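Clakum place names – readme

Read this before you open the names file. Written in a bit of a rush before the July upload, will tidy later.

What it is
A list of public things in the Clakum district that have been renamed, or that somebody formally asked to rename. Schools, colleges, roads, bridges, two markets, one bus station. Old name, new name, who it was named after, who put the request in, what the council decided. 1,000 rows in this release.

Where it came from
Council minutes mostly, scanned at the Ashour reading room. Then the local gazette, then letters to the council where the minutes mention one and we could find it. Newspaper reports only used to fill in a missing month, never for the decision itself. Papers get that wrong a lot – a name "approved" in the paper is often just a name somebody proposed.

Files
names.csv – the main table
sources.csv – one line per document, joined on doc_id
notes.txt – odd cases, worth a read
old/ – previous release, dont use it

Columns that trip people up
status: proposed, agreed, refused, withdrawn, lapsed. Lapsed means agreed but no sign ever went up and the old name carried on in the minutes.
family_consent: yes, no, unknown. Only filled in where a letter or a minute says so. Blank and unknown are the same thing, sorry, two people typed it two ways.
honoree_alive: at the time of the decision, not now.
place_type: college and university were merged because the council itself mixes them up.
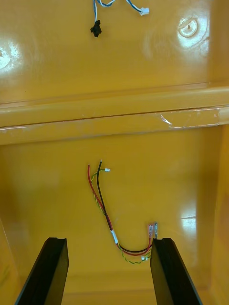

Yellow housing, wires and small white connector plug.

Known problems
Spellings. Grullska Road turns up in 6 different spellings, all mapped to one in name_clean, the original is kept in name_raw. Please use name_raw if you quote anything.
Around 70 rows have no month. The year is fine.
Places renamed twice get two rows, linked by place_id. If you count rows you are not counting places.
The Cokell ward minutes are missing for 4 years. Water damage, we were told. So Cokell looks very quiet in that stretch and probably wasnt. Don't draw a trend through it.
Refusals are under-recorded. Early clerks often wrote "noted" and moved on. We left those as proposed.

What it's ok for
Looking up one place. Seeing who gets honoured and who asks. Checking how long a request sat before a vote, if both months are there.

Not ok for
Comparing wards without allowing for the Cokell gap. Guessing anyone's party from who they proposed – there is no party column and we wont be adding one. Legal questions about an address, go to the council for that.

Personal details
Private letter writers are down as "resident" or "relative". Councillors are in by role only. Home addresses taken out before the scans were typed up. If you spot one we missed tell us the doc_id and it comes out in the next upload.

Using it
Free to reuse, say where you got it and which release. CSV is UTF-8, commas, quotes round any text with a comma in. Excel will mangle the months if you double click the file – import it as text instead.

Changes in this release
Added the bridges.
Fixed place_id for the two markets, they had been swapped.
Dropped duplicate rows from the gazette reprints.
family_consent is new, so treat it as a first go.

Still to do
Sort out blank vs unknown. Match the road names to the current map. Recieved a second box of gazettes, not opened yet.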